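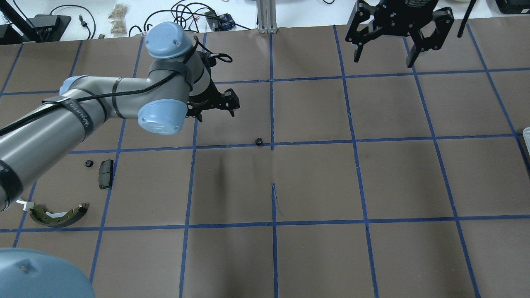 Arm and gripper over the taped grid

Subject: Re: [stomlow-users] Moving off the hosted plan before the January change

On the list, a member at Prernstead wrote:

> We have been on the Stomlow hosted plan for three years and the
> renewal notice says storage will be billed by object instead of by
> size. Most of our objects are tiny log files. Has anybody worked out
> what this does to a bill? Also, is the export tool good enough to
> move to Tretano, or should we copy everything by hand?

We went through this last month, so I can answer most of it.

On the bill: ours would have gone from 700 dollars a month to 2379. We keep very little data by size, but it sits in a huge number of small files, and the new pricing charges for each one. If your logs look like ours, expect the same kind of jump. The calculator on the account page does not include versioned copies, so turn on the detailed report and use the object total from there.

You can bring the number down without moving. Pack the logs into one archive per day and drop old versions. We tested that on a single bucket and it helped a lot, but then our search scripts had to unpack an archive every time they looked for a line. We decided it wasn't worth it. 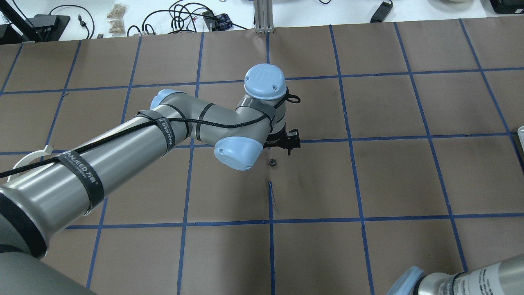
Gray arm reaching across the brown paper

> is the export tool good enough to move to Tretano

Mostly. It copies the objects and their timestamps correctly. It does not copy access rules, and it skips any object with a trailing slash in the name without printing a warning. Run it with the verbose flag, save the output, and compare the list against your own inventory when it finishes.

The access rules took us longer than the data. Tretano groups permissions by project and Stomlow does it by bucket, so there is no direct match. We ended up with five projects and wrote the rules again from scratch.

We also looked at Ponce. The price was fine, but uploads from our site kept timing out in the evening and support could not tell us why. That may be our line – others here may have had better luck.

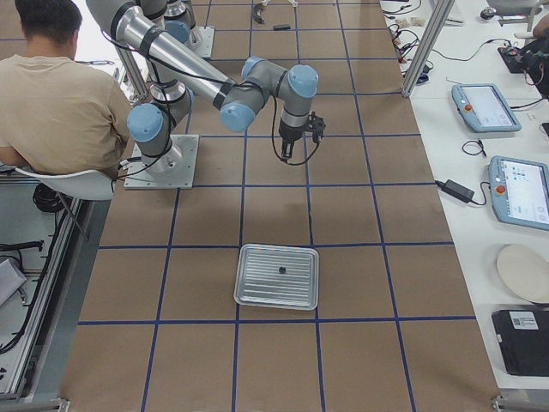 At the worktable, with two arms mounted

One more thing about timing. Stomlow charges for outgoing transfer, and the free allowance resets at the start of each month. We split the export over two months and paid almost nothing for it. Leave the old account open until the last invoice arrives, as closing it early removes the usage reports too.

I can post our inventory script if anyone wants it. It's short and needs only the standard command line client.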